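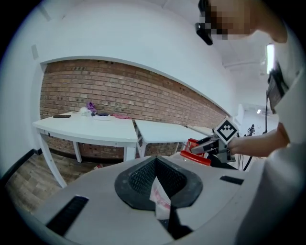
HAND-HELD GRIPPERS ON SHOW AT FLULTIMTON OPEN DAY

Reading time: 2 minutes

Visitors to the Flultimton site of Nartey were shown how hand-held grippers are used to record everyday handling tasks for robot training. The open day was the first at the site since the handling group moved into its present room, a white-walled space with a long section of exposed brick and a row of white tables.

The demonstration dealt with small, light and deformable objects. Wrappers, thin bags and loose cloth remain difficult for automated handling. They change shape when touched, and a grip that is correct at one moment may be wrong at the next. An operator works with a gripper in the hand, and the movement of the tool is recorded together with the view from its camera. The record is later used to train the controller of a robot arm fitted with the same type of finger.

Each gripper carries a square black-and-white marker on a plate at the top. The marker allows the position and angle of one tool to be worked out from the camera on another - a requirement when two grippers share a task. The textured pads on the inner faces of the fingers are a wearing part and are inspected before each session. 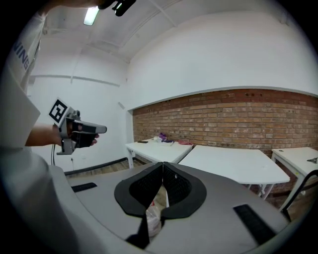

FLULTIMTON, 1/17/22 - Nartey has confirmed that the open day will be repeated in August at its Vembridge site, where the Vellosa handling cell is installed. The Vellosa cell uses two fixed arms and will be shown running on data recorded with the hand-held tools.

The present data set holds 996 recorded tasks, of which 747 have passed review. Tasks are rejected when the marker is hidden for too long, when the object leaves the camera view, or when the start and end positions are not clear. Rejected tasks are kept for fault analysis and are not used in training.

Questions from visitors mainly concerned finger force, cable routing and the time needed to train a new operator. Nartey stated that a new operator completes a short course of practice grips before any recording is accepted. Force is not measured at the finger in the present version - a sensor is under test at Vembridge.

Nartey has built handling equipment since 1981, at first for packing lines. Places at the Vembridge event are limited and must be booked in advance through the press office. A technical data sheet for the Vellosa cell is available on request.

Contact: Nartey Press Office, Flultimton | © Nartey. All rights reserved. | Back to top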